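Resort fee on a points stay at Flidcombe?

Posted by Akihiko Mizuno, 12 May 2022

We have four nights booked at the Flidcombe resort, the one on the bay side, all on Sundaram points. The confirmation shows zero for the room and then a line at the bottom saying a daily resort fee of $34 is collected at check-out. I thought the fee was waived on points stays. When I called the hotel, the front desk said it applies to everyone. When I called Sundaram, the agent said it depends on the property and told me to call the hotel.

We are two adults and two kids.

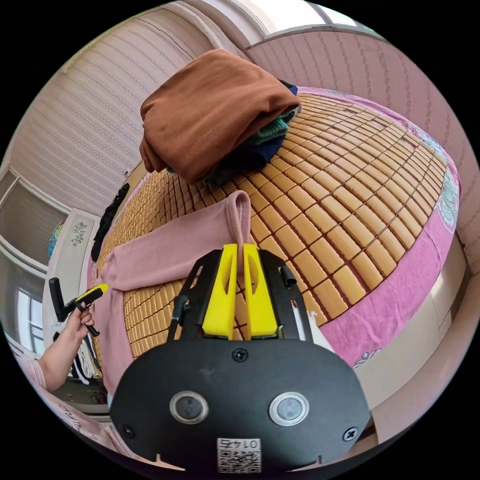 We won't use the kayaks or the tennis courts, and I would just as soon skip the fee if that is possible. I also want to know if it covers parking, because the website lists parking under "amenities" with no price next to it. The other place we looked at was Sternley, which has no fee but is 25 minutes from the beach.

Has anyone stayed there on points this year and seen the final bill?

Abbas Ghaffari

Stayed in February, three nights, all points. The fee was on my bill. The waiver only covers hotels that Sundaram runs itself, and Flidcombe is a franchise. It is in the program terms under "participating properties," pretty far down.

Parking is separate. Self-parking was $25 a night and valet was more. The fee gets you wifi, beach chairs, two bottles of water a day and the kids' club in the morning. The afternoon session of the kids' club costs extra. You can ask at check-in to have the fee taken off, but they told me no. They did give us a late check-out without any fuss.

They also put a hold of $200 on your card when you arrive. Mine came off roughly a week after we left, so use a credit card and not a debit card.

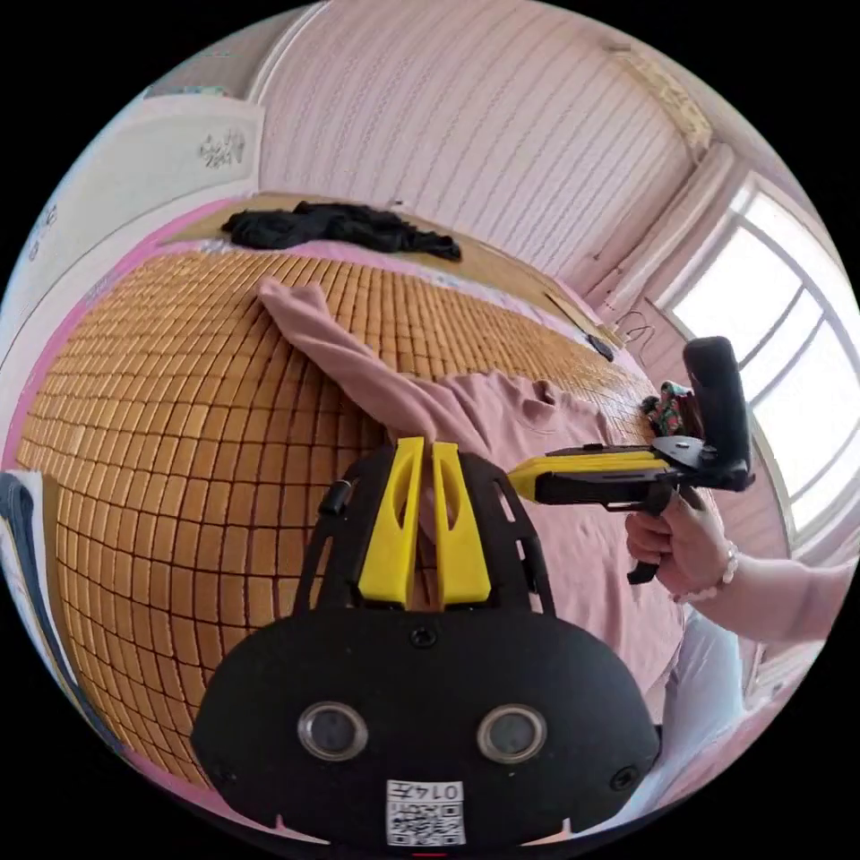

FaltixTraveler

Same here, paid it. If you have status they might take it off but I don't know what level.

baysidemom214

I would still pick Flidcombe over Sternley with kids. We did Sternley two summers ago and spent the savings on gas and beach parking. The pool there closes at six. At Flidcombe, ask for a room in the garden building. It is a longer walk to breakfast but you don't hear the bar at night. Book the kids' club before you get there, mornings fill up.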